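Mumus Community Help
Home and Table > Get-togethers
Posted June 2018

Snack table for game afternoons: how do I set it up so the middle stays free?

gridsquare_june

Hi everybody! I host a dice and board game afternoon at my place in Sollulcombe, and I love it more than nearly anything else I do. We start at 4 and people stay until they're hungry for real food. I do the snacks and I do them on the same table we play on, because it's the only big table I've got and also because I like people reaching across and talking while they wait for their turn.

My trouble is the back row. I put everything along the far side of the table, against the border of the tablecloth, so the playing part stays open. Water, a snack pouch, a clear bag of something baked, a green bag of something crunchy, paper cups. It works for a little while and then it all slides down. The bags won't stand up once they've been opened, the bottle rolls if somebody bumps the table, and the cups end up on their sides. By the second game there are crumbs in the squares and somebody is fishing a die out from behind the chips.

I don't want to go to a separate snack table. I've tried it, and people get up, wander off and miss their turn (and then we have to explain the whole round again). I'd also like to keep the tablecloth, the green one with the little grid and the hearts, because it makes me happy every time I shake it out. It says "Full of energy every day" along the edge! How could I put that away?

So what I'm after is:

a way to keep soft bags upright, or some better way to lay them down
something for the cups
any tricks for crumbs on a patterned cloth, where you can't see them until your sleeve is in them

I don't mind spending a bit but I'd rather use things from the kitchen first. The way I usually have it is below.

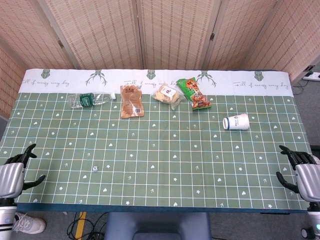 tallboy_tins

Oh, I have been fighting with snack bags on a game table for years and I'm so glad somebody asked!

Stop trying to make the bags stand. A full, sealed bag will stand up for you, but an opened one has lost all its air and it's going to fold over no matter what you lean it on. What changed everything for me was loaf pans. Plain metal loaf pans, the kind you already own if you've ever made banana bread. Open the bag, roll the top down on the outside like a cuff, and drop the whole bag into the pan. It stands as tall as you like, hands go in from above, and the crumbs fall in the pan. When the afternoon is over you unroll the cuff, clip it and put it away, and the pan barely needs a wipe.

For small pouches a loaf pan is too wide, so use a coffee mug or a short wide jar. Same cuff, same idea.

Keep them along the back if you want, but leave a hand's width between the pans and the edge. Mine used to sit right up against the edge and one good sneeze put the pretzels on the floor.

For cups, get a second mug or a tall plastic tub and stand the stack inside it, rims down. Paper cups are so light that even a nice neat stack will tip when somebody pulls one off the top. Inside a tub it can't go anywhere. Put a marker in there with them so people can write their name on their own cup! We went from using a whole sleeve in an afternoon to one cup per person, and nobody has to ask whose is whose.

The bottle, well, stand it up and put it in a corner away from the elbows. If it's too tall and you're scared of it going over, set it in a saucepan. Looks silly, works great.

gridsquare_june

Loaf pans!! I have two of them in the cupboard doing nothing. Thank you!

Can I ask about the height, though? Would the people on the far side feel like they're behind a wall? We have players on all the sides of the table, and the ones at the back have to see the dice.

tallboy_tins

Good point, I only have people on three sides. Cuff the bags lower then. You can roll most bags down to half their height once the first round of hungry hands has been through.

dravdenshopper5

just get bowls. bowls are fine. they have them at Dravden in the kitchen aisle, plastic, cheap, don't break

only fill them halfway or they get knocked

gridsquare_june

I do have bowls and I should have said why I don't use them! Everything goes soft by the end of the afternoon and then I can't save the leftovers. With some of the snacks I only open one bag and want to keep what's left for the week. But you're right about filling them halfway, I always heap them up because it looks so generous.

oldrules_1997

Long answer coming, I hope that's all right. I've been running a game table since 1997 and the largest one we ever did had 21 people on it (three tables pushed together, never again, but what a night). Snack trouble is my favorite kind of trouble.

The loaf pan advice is very good. I'd add a few things.

First, think about which snacks belong on a playing table at all. I sort them by what they leave on your fingers. Plain crackers, plain biscuits, nuts in the shell if you give people somewhere to put the shells, dry cereal, grapes. Those can live on the table. Anything with orange powder or a glaze gets served at the break, with napkins, and then it goes back to the kitchen. You will be amazed how much longer your cards last. Dice don't care so much, but a sticky die rolls badly and somebody will blame it for their luck.

Second, the row along the back is a sound idea but it has one fault, and it's that every person has to reach over the game to get to it. Sleeves, bracelets, elbows, all going over the pieces. Try splitting it into two short groups at the two back corners. The middle of the far side is then open, which takes care of your worry about a wall, and each group serves the half of the table nearest to it. Put something salty and something plain in each group so no one needs to reach across for the other kind. Cups and water go together, always, in the same corner, so pouring happens in one place. I put that corner on the side where the cloth can be mopped easily and where there are no papers.

Third, trays. A tray with a lip, under each group. Mine came from Holovko and they're nothing special, any cafeteria sort of tray would do, or a rimmed baking sheet if you don't mind the look. The tray catches what drops, and at the break you pick up the whole group in one go and carry it out, and the table is ready for the longer game. I can clear mine before the kettle boils! A tray also keeps a round bottle from wandering, if someone lays it down, and they will.

Fourth, the cloth. A grid pattern is lovely to play on, by the way. I use the squares on ours for lining up the pieces, and new players like having a line to keep behind. For crumbs, don't wipe. A damp sponge will push them around and turn them to paste. Use a dry pastry brush or a clean wide paintbrush, sweep toward yourself along the lines, and catch it all in a dustpan held under the hem, or on a sheet of stiff paper. Then a damp cloth afterward if it needs it. If yours is the fabric kind, a shake outdoors and a lint roller will do nearly as well. I keep the brush right on the tray and the children fight over who gets to use it.

And last, for dice going off behind the bags: give them something to roll in. A shallow box lid with a scrap of felt glued inside, set in the middle. It's quieter too. Anything that lands outside the lid gets rolled again. People get very accurate very quickly.

gridsquare_june

I read this out loud in my kitchen, I was that pleased with it. The two corners idea had never crossed my mind and it's so obvious once you say it! I'm going to do it next time, with a tray on each side, loaf pans on the trays, and the cups standing in a tub beside the water.

I had another go at my old row too, to see what I'd be putting where. 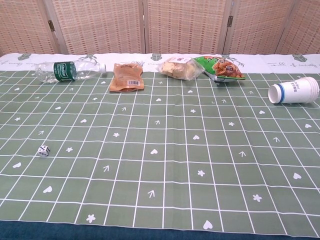 The water and the brown pouch can go to the left, and the green bag and the cups to the right, except then the cups are at the wrong end from the water, so one of them has to move. I think the cups move. The clear bag is the one I'm stuck on. It's the first thing everybody goes for and I'd want it in both corners. Do I split it into two containers and just accept it'll go a bit soft?

oldrules_1997

Yes, split it, but put out only a handful in each and keep the bag closed on the kitchen counter. Top up at the break. Soft crackers come from being out all afternoon, so don't let them be out all afternoon. Jam jars with lids are good if you have a couple with wide mouths.

tallboy_tins

Seconding the jars! Wide mouth is important, I once had to get a guest's hand out of a narrow one with dish soap.

gridsquare_june

Jars it is. I have a shelf of them. I'm also making the felt lid tonight, I've got a shoebox and some green felt that very nearly matches the cloth. Thank you all so much, I'll post again after the next afternoon and tell you how many times a die ended up in the crackers.

dravdenshopper5

the trays are 5 dollars at Dravden if you want the ones with handles. next to the bowls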